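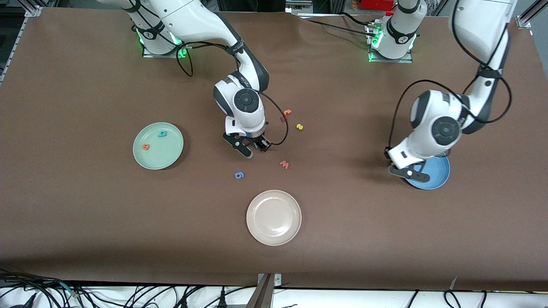
Why I would like to see the failures too

On a Thursday in April I took the bus to Grallberg for the open day of Brollen, a small company which teaches robot arms to do work with small objects. I am a retired teacher of mathematics and not an engineer, so please read my opinion as the opinion of a visitor.

The invitation promised "the future of everyday help". I have heard such promises since I was young and I went mostly from curiosity. In the first room there was coffee and a film with music. In the film everything succeeded. A robot folded, poured, carried, and a voice told us that the company had recorded 2705 hours of practice. People clapped a little.

Then we came to the second room, and for me the visit began only there. Two arms were fixed at the far side of a brown table, with coloured plates and foam letters and numbers, the kind which children put together on the floor. The task was sorting. I must say that my neighbour in the group, a man who had driven a long way, was disappointed. "For this they need such machines?" he asked me. He wanted to see a kitchen.

I understand him, but I do not agree. A foam number is light, it is thin, it can lie in any direction, and a hard finger can push it away before it is held. My pupils learned to pick up such things at the age of two and they have forgotten how difficult it was. When a machine tries it, we see the difficulty again. I stayed at that table for 37 minutes, and I learned more than from the film.

The engineer on duty was Emiliano Sarmiento, a patient person who answered the same questions for each group. I asked him how often the arms fail. He did not look at the lady from the press office before he answered, and I liked this. He said that on a good morning they lose three pieces in a hundred, and on a bad morning he prefers not to count. Sometimes the light from the window changes and this is enough. Sometimes the software, which they call Zikbridge, chooses a good grip and then the piece bends.

While I was there the arm missed a letter two times and took it the third time. A boy beside me shouted "Again!" after each miss. The adults became quiet, as if somebody had made a mistake at dinner. I think the boy had the better manners. He understood that he was watching somebody learn — or something, I do not want to argue about the word.

My complaint is therefore about the first room. If a company shows only what works, the visitor goes home with a wrong picture, and afterwards he is angry when the machine in the hospital or the warehouse is slow. The town council of Grallberg will soon decide about money for the old Bellini building, where Brollen wishes to have more space. I would vote yes, if I had a vote. But I would ask that the film has also the missed pieces in it, and the number of them, in the same large letters as the hours.

They expected 1000 visitors during the day. Most groups had ten minutes in the second room and half an hour in the first. Next year I hope they will exchange these two times, and put a few chairs beside the table, for people of my age.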